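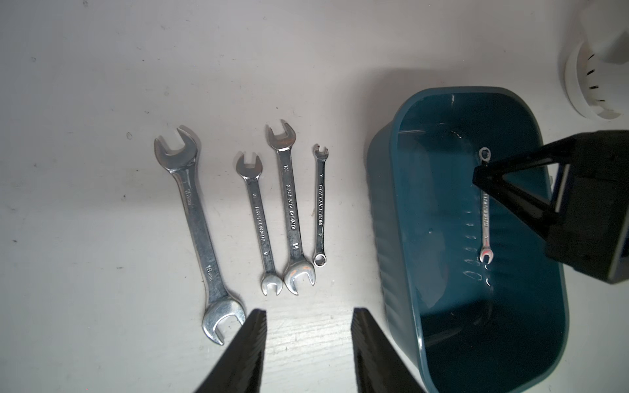

Meet the Wrench Family!

Have you ever tried to undo a tight bolt with just your fingers? Ouch! A bolt can hold on so hard that even a very strong grown-up can't budge it. That's when you need a wrench.

A wrench grabs the bolt and gives you a long handle to push on. The handle is the clever part. Push near the end of it and your push gets a big boost – scientists call this leverage. You use leverage all the time without noticing. Try closing a heavy door by pushing right next to the hinges, then try again by the handle. (Keep your fingers out of the gap!) Which way was easier?

Two kinds of ends

Look closely at the ends of a wrench. An open end is shaped like the letter U, so it can slide onto a bolt from the side. It's great for squeezing into tight spots. A ring end goes all the way around the bolt like a little metal hug, and it doesn't slip off so easily.

Some wrenches have an open end at the top and another at the bottom. Those are double open-ended wrenches, and the two ends usually fit two different sizes of bolt. A wrench with one open end and one ring end is a combination wrench. Both of its ends usually fit the same size!

What do the numbers mean?

Many wrenches have a number stamped near each end. On a metric wrench, it tells you the width of the opening in millimeters. A 7 is for small bolts, and a 12 is for bigger ones. If the wrench is too big, it will wobble and can wear down the corners of the bolt. Too small, and it won't go on at all.

Why are they so shiny?

Wrenches are mostly made of steel, which is tough but can rust. Lots of them get a thin coat of chrome on top to keep the rust away. It makes them gleam like mirrors, too!

Try it yourself

Junpei Noguchi runs the Saturday fix-it bench in Fumcombe, and he has a favorite game for new helpers. Ask a grown-up for a few wrenches and some loose bolts. Guess which wrench fits which bolt, then test your guess. Start with the biggest bolt – it's easier to guess than the tiny ones!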